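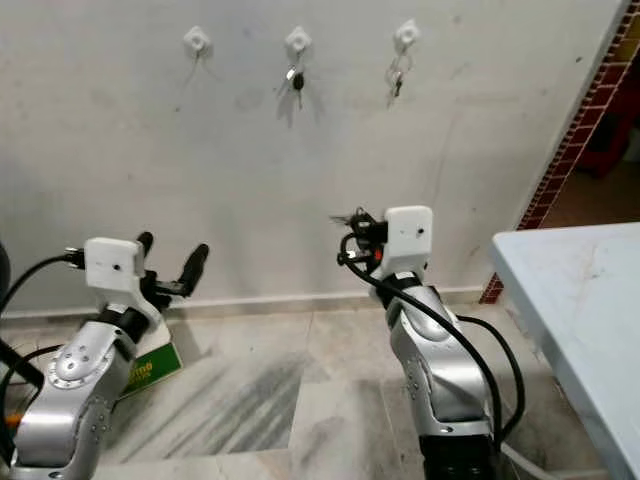

Key hooks on the hall wall, two in use.

Third attempt at hanging keys by the door. The first two were a single rail from Ultov, which held four screws' worth of drywall dust and then let go in December. Separate hooks spread the load, and one can fail without taking the others with it.

The hooks are the small white ones, adhesive-backed, with a short peg. Weights on the kitchen scale: the larger bunch is 229 grams, the other is nearly 100. Both are well under what the package allows, though I don't put much faith in package numbers on painted walls.

Procedure. Wipe the paint with rubbing alcohol, wait 10 minutes, press each hook for a full minute, then leave it unloaded overnight. I skipped the overnight wait on one hook last time and had to redo it.

Spacing was set by eye, and the right one ended up slightly higher than the middle. I noticed on Thursday. It would take a hair dryer and dental floss to get it off, plus a new adhesive pad, so it stays.

The left hook is for Graciela Valdebenito's spare set, which she has promised to drop off when she is back from Grorthorpe.

Remaining work is the wall itself. The scuffs came from years of bags and coats, and a damp melamine sponge lifts the gray ones but leaves a shiny patch on flat paint. I tested it behind the door first. A touch-up would need the original white, and the can in the basement has only the store's mix code, 1807, on the lid. The paint counter says they can look it up.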